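Brira 系列抽屉柜结算页运费异常
状态：已解决
优先级：高
提交人：Amparo Mateos（Akwood 客服部）
处理人：Jhair Espinoza（网店技术支持）
抄送：Rodrigo Arrieta（仓储），Aitana Pacheco（商品资料）
创建日期：2026年2月18日
涉及系统：网店前台、Flemine 库存系统、Gallardo 运费接口

问题描述

Amparo Mateos：
今天早上开始有顾客打电话来，说把 Brira 抽屉柜放进购物车以后，结算页显示的运费比柜子本身还贵很多。我自己用测试账号试了一遍，情况一样。同一个收货地址，换成餐椅或者床头灯，运费正常。换成 Brira 的镜子，运费也正常。
有几位顾客的结算页没有显示金额，只有一行红字：“该商品无法配送至您所在地区”。这些地址我们以前都送过。
昨天下班前还有人正常下单，订单里的运费看起来没有问题。
请尽快看一下，这个系列正在做活动，首页有入口。

复现步骤
打开 Brira 抽屉柜任意一款的商品页，加入购物车。
进入结算页，填写市内地址。
配送方式选“送货上门”。
等运费栏刷新。
预期：显示正常的大件运费。
实际：显示一个很大的金额，或者提示无法配送。
选“到店自提”不受影响。

处理记录

Jhair Espinoza：
收到，已复现。浏览器和手机端结果相同，清缓存没有用，先排除前台显示问题。
运费金额由 Gallardo 的接口返回，前台只负责显示，不做计算。我先看接口日志。
在找到原因之前，请客服不要手动改单里的运费，改了以后对账会很麻烦。着急的顾客可以先登记，等恢复后再联系。

Amparo Mateos：
好的，已通知组里。顾客登记在共享表格里，表名是“运费待回访”。

Jhair Espinoza：
看了接口日志。Gallardo 那边没有报错，请求和响应都是正常格式。问题在我们发过去的数据：抽屉柜的宽度字段是 1180，单位字段是 cm。商品资料里这一款的宽度是 118 厘米。
高度和深度也是同样的情况，都多了一个零。三个边都放大十倍，体积就是原来的 1000 倍，体积重量跟着放大同样的倍数，所以金额会高到那个程度。部分地址提示无法配送，是因为超过了当地线路的单件体积上限，接口直接返回了拒收代码。
下一步查这个数是从哪里来的。

Jhair Espinoza：
补充：商品页上写给顾客看的尺寸是对的。商品页读的是网店自己的描述字段，运费请求读的是从 Flemine 同步过来的包装尺寸，两者不是同一个字段。所以光看商品页看不出问题。

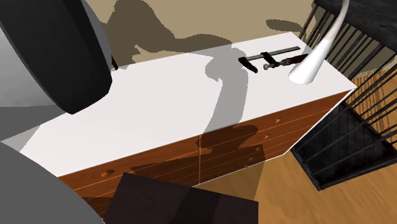
Brira 抽屉柜，白色柜面，红棕色木纹抽屉面板。

Rodrigo Arrieta：
仓库这边查了 Flemine，Brira 抽屉柜的包装尺寸昨天晚上被更新过，操作方式是批量导入，操作账号是商品资料组的公共账号。更新前的值还能在历史记录里看到，是按厘米填的。更新后的值是按毫米填的，单位列没有变，还是 cm。
货架上的实物没有变化，包装箱也没有换过。
另外请注意，拣货单上的尺寸也来自这个字段。今天上午的装车计划把一个抽屉柜算成了一整车都放不下，排车员以为是打印错误，手工改了。我已经让他们暂停自动排车。

Aitana Pacheco：
导入是我做的。工厂换了新的规格表模板，旧模板用厘米，新模板用毫米，表头只写了“宽、深、高”，没有写单位。我按照以往的流程直接导入，没有注意到数值位数不同。
规格表包含抽屉柜、衣柜和电视柜三类。镜子是另一张表，没有重新导入，所以 Amparo 测镜子时是正常的。
原始文件我已经放到工单附件里。

Jhair Espinoza：
谢谢，这样就对上了。我用 Aitana 的文件和历史记录做了比对，受影响的商品共 42 个，范围和规格表一致，没有其他系列。衣柜和电视柜目前没有人投诉，可能只是还没有人买，数据同样是错的，一起处理。

处理方案有两种：
方案一，在 Flemine 里回滚到导入前的版本。速度快，但会把这次规格表里真正需要更新的内容也一起撤掉，Aitana 说里面有几款的净重做了修正。
方案二，把文件里的三个尺寸列除以十，重新导入一次，只覆盖尺寸，不动其他列。
我倾向方案二。请 Aitana 和 Rodrigo 确认。

Rodrigo Arrieta：
同意方案二。导入前请告诉我，仓库这边要先把正在打印的拣货单停掉，否则会新旧混在一起。

Aitana Pacheco：
同意。文件已经改好，尺寸列保留一位小数。请 Jhair 复核后再导入。

Jhair Espinoza：
复核时发现一个问题：有两款衣柜的深度在旧数据里和新文件里对不上，换算以后仍然不一致。这不是单位造成的。请仓库量一下实际包装箱，再决定用哪个值。其余商品先导入，这两款暂时下架，前台显示“暂时缺货”。

Rodrigo Arrieta：
量过了，以新文件为准。旧数据里填的是柜体深度，没有算包装的泡沫护角。请按新文件更新。

Jhair Espinoza：
已导入，包括那两款衣柜。导入后做了以下检查：
Flemine 中受影响商品的包装尺寸与规格表换算后的值一致。
网店同步任务手动跑了一次，没有失败记录。
运费请求日志里，宽度字段恢复为 118，单位 cm。
结算页用市内地址和外地地址各试一次，金额正常，没有再出现无法配送的提示。
两款衣柜已重新上架。

仍有一处没有恢复：如果顾客在修复之前已经把商品放进购物车，结算页会继续显示旧运费。原因是网店对同一个购物车会缓存接口返回的报价，直到购物车内容或地址有变动。我清理了今天生成的报价缓存，请客服再测一次。

Amparo Mateos：
用早上留下的购物车测了，运费已经变了，和以前一样。抽屉柜、衣柜各测了一款，电视柜也测了，都正常。
还有一个问题：有一位顾客早上按照错误的运费付了款，客服没有注意到，订单已经进入待发货。顾客自己还没有来问。这种怎么处理？

Jhair Espinoza：
这个要走退款，技术这边不能直接改已付款订单。请把订单号发给财务的 Abilio Arroyo，备注写本工单标题。我在后台导出了导入之后到修复之前所有含抽屉柜、衣柜和电视柜的已付款订单，结果只有这一单选了送货上门，其余都是自提，没有收运费。

Abilio Arroyo：
已收到订单号。差额按正确运费计算，原路退回。到账时间取决于顾客的发卡行，请客服先写邮件告诉顾客，不要等顾客来问。退款单据已附在订单里。
月底对账的时候，Gallardo 的账单按实际发货体积结算，不受这次影响，不需要和他们另外沟通。

Amparo Mateos：
邮件已发。“运费待回访”里登记的顾客也开始逐个打电话，有一位已经在别家买了，其他人请他们重新刷新结算页就可以。

Rodrigo Arrieta：
自动排车已恢复。今天上午手工改过的装车计划维持不变，车已经出去了，不重新排。

原因总结
工厂规格表的尺寸单位由厘米改为毫米，表头未注明单位。批量导入时沿用旧的单位设置，导致包装尺寸放大十倍，运费接口按放大后的体积报价。

后续事项
Aitana Pacheco：联系工厂，要求在规格表表头写明单位。在工厂改好之前，每次导入前先对照一款已知商品的尺寸。
Jhair Espinoza：在导入工具里加一条检查，新尺寸与旧尺寸相差过大时停止导入并提示。阈值还没有定，衣柜拆成多件包装时尺寸变化本来就比较大，不能设得太紧，需要和仓库一起看几份以前的文件。
Jhair Espinoza：评估报价缓存的有效期。去年十一月运费调价时也遇到过旧报价不刷新的情况，当时是手动清理的，没有单独开工单。
Aitana Pacheco：停用商品资料组公共账号的导入权限，改为个人账号。
Rodrigo Arrieta：抽查其他系列的包装尺寸，看看还有没有把柜体尺寸当作包装尺寸填写的。发现后另开工单，不在本单处理。

Amparo Mateos：
客服这边没有其他问题了，可以关闭。

Jhair Espinoza：
工单关闭。导入检查的进度会在新工单里更新，链接已加到关联工单一栏。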